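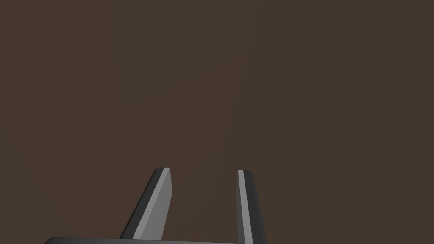 Tahmineh Ebrahimi asks what rules people follow before letting a gripper policy loose after it has only been trained in simulation. Her group has 2,225 simulated runs and one colleague who considers that a safety case. She would like something to wave at him.

Pejman Ghaffari
Treat the run count as a diary entry. We write down the stop conditions first, then try to break them. Ours fit on one sheet: a joint speed limit, a force limit, and a person with a hand on the stop button who isn't also eating lunch. At Jornico we threw out 1,533 runs after finding the reset script had been quietly marking its own homework.

Keep clutter in the test set too. A policy that has only met tidy cubes will have opinions about an Arduino Uno. 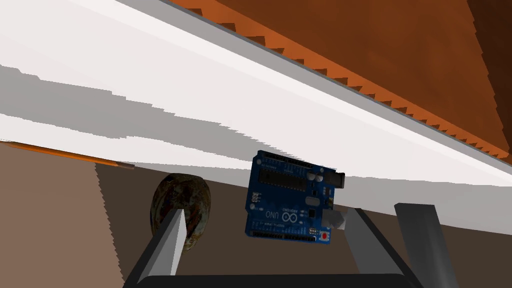 Log which objects were loaded, which way up, and the version of the physics settings. Two people sign it off, and neither of them should have written the policy. Expect sulking.

Hamidreza Arabzadeh
just turn the speed down, works for us

Mahsa Ranjbar
Slow is a fine start, Hamidreza, but a slow arm can still lean on somebody. Do the risk assessment for the real cell, with the real tool fitted, and do it again when the tool changes. Three of our near misses at Talukder came after a "minor" finger swap. Your colleague can keep his number for the slides.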